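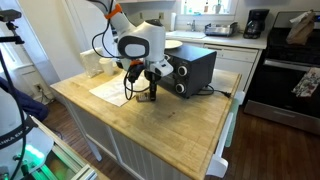
I have been trying to learn to make bread since January, and I want to write down where I've got to before I forget the early disasters and start pretending I was always good at it.

I should say first that I come from a family that doesn't bake bread. We cook, we cook all the time, but the bread side of things was always flat and done on a tawa, or it came from the shop. My mother thinks an oven is a cupboard for frying pans. So when I told her on the phone that I'd made a loaf, she asked what was wrong with the shop, and whether it had closed down.

What set me off was a week at my friend Mirjam Mösli's flat. Mirjam grew up in a house where somebody made a plaited white loaf every weekend, and she makes one now without looking at anything - no scales, no recipe, talking the whole time, flour up to her elbows. I sat and ate four slices with butter and decided I was going to be that sort of person. She gave me the recipe on the back of an envelope. It said flour, milk, butter, yeast, salt, egg. There were no amounts. I asked her how much flour and she said "until it's right", and then she went to answer the door.

So my first loaf was made on guesswork. I'd like to tell you it was a brick but it was more like a doormat. It went outwards in every direction and not up at all, and the plait melted into itself so that it looked like one big tongue. My husband Junaid ate it, bless him, and said it was very filling. The second was worse as I'd panicked about the spread and put in far too much flour, and that one really was a brick. I kept it for a while on the side thinking I'd make breadcrumbs, but I couldn't get the grater to make any headway with it.

After that I bought a book. I won't go on about the book because I fell out with it by page 11. It was written by a man who gets up before dawn and has a special relationship with his flour, and every recipe took three days and wanted a pot I haven't got. I don't want a special relationship with my flour. I want something to put marmalade on. I gave it to Sohail at work (Sohail Warraich, not the other Sohail, who can't eat wheat and would have been offended) and he loves it, he's on about hydration every lunchtime, so it found its proper home.

The thing that helped in the end was a woman called Humaira Gilani, who runs a little evening class in the room over Rizvi, the grocer's on our high street. I'd walked past the card in the window for months. There were only a few of us and it went on until nine, and I'd had a long day and nearly didn't go. I'm so glad I did! She didn't teach us a single recipe for the first hour. She made us put our hands in bowls of dough and say what it felt like. I felt a complete fool. I said mine felt like an earlobe and she was delighted, apparently that's exactly what you're after.

Then she told me what I'd been doing wrong, which was nearly everything, but mostly it was that I hadn't been kneading for anything like long enough. I'd been giving it a couple of minutes and calling it done the moment it stopped being lumpy. She had us going for so long that my shoulders ached the next morning. And the dough changed! It goes along being a sticky, sulky mess, you're sure it's never going to come together, and then it's smooth and it springs back at you when you poke it. I must have poked mine thirty times. She had to tell me to leave it alone.

The other thing was my kitchen, which is cold. It's on the north side of the house and the back door doesn't fit, and I'd been following the "leave for an hour" part as though it was the law. Humaira said to forget the clock and look at the dough, and if it hasn't doubled then it hasn't doubled, go and do something else. In my house in winter an hour does nothing whatever. I now put the bowl in the airing cupboard next to the towels with a shower cap over it, and it takes as long as it takes. Sometimes that's most of an afternoon. I did forget one completely and found it at bedtime, coming over the side and making friends with a flannel.

People keep asking me about flour so I'll say what I use, for what it's worth. I tried the expensive stuff in the nice paper bag and I tried the ordinary strong white from the supermarket, and I can't tell them apart once they're toast. I do like a bit of wholemeal in there, a handful or two, for the taste. All wholemeal was too much for us. Junaid said it was like eating a hedge.

Yeast, I use the dried sort in the little sachets. I know there are strong feelings about this. I did try a sourdough starter - you more or less have to at some point, it's like owning a recorder as a child - and I fed it faithfully for a while and then we went to Lestach to see Junaid's cousins and I left it on the windowsill. When we got back it had a layer of grey liquid on top and a smell like nail varnish. I've read since that you can bring them back from that. I didn't want to bring it back. I took it out to the bin at arm's length.

Here's my everyday loaf now, the one I do without looking, or nearly without looking. I won't set it out properly as I always skip past people's recipes myself, but it's a bag's worth of the strong white with a bit scooped out and wholemeal put back in, one sachet, two teaspoons of salt, a glug of oil and enough warm water to make it feel a bit wetter than you'd like. Don't add more flour at that stage, however much you want to. I wet my hands instead and scrape it off the worktop with a plastic thing that came free with a cake tin. Knead until you're bored, then keep going until you've heard the whole of the news. Airing cupboard. Knock it down, shape it, tin, airing cupboard again, and then into as hot an oven as yours will do, turning it down once it's got some colour.

I used to take them out too early, by the way. I'd see brown and get excited, and the middle would be gummy. You're meant to tip it out and knock on the bottom and listen for a hollow sound, and for ages I couldn't hear any difference at all, I was standing there in oven gloves knocking like a lodger who'd lost her key. Now I give it ten minutes longer than I want to. A dark crust has never upset anybody in this house.

And let it cool! I know. I know it smells like that. But if you cut it hot it squashes and goes to paste, and you've ruined the whole thing for the sake of one slice. (I say this and I did it only the other evening, standing up, with salted butter, and I'd do it again.)

The plait is still not right. I've made it five or six times since the tongue and it does hold its shape now, and the colour is lovely if I remember to egg it twice, but it's a bit tight and bready where Mirjam's comes away in soft strings. I sent her a photo and she rang me up to talk about it, which she never does. She thinks I'm stretching the strands too thin and should let them have a rest halfway through rolling. She also let slip that there's a spoon of cherry brandy in hers. It was never on the envelope! All that time I thought it was my hands.

My mother came to stay last month and I made her a plain white tin loaf. She had it toasted with her tea and said nothing about it, and then she had it again, and when I was packing up her bag for the train she asked if there was any going spare. I gave her the half that was left, wrapped in a tea towel. I haven't had the tea towel back.

Next I want to have a go at rolls. Humaira is doing an evening on them at the end of term, soft ones for burgers and the seedy sort, and I've put my name down and Junaid's as well, though I haven't told him yet. If any of you have a good way of getting seeds to stay on, please put it in the comments. Mine all end up in the toaster tray, or down my jumper.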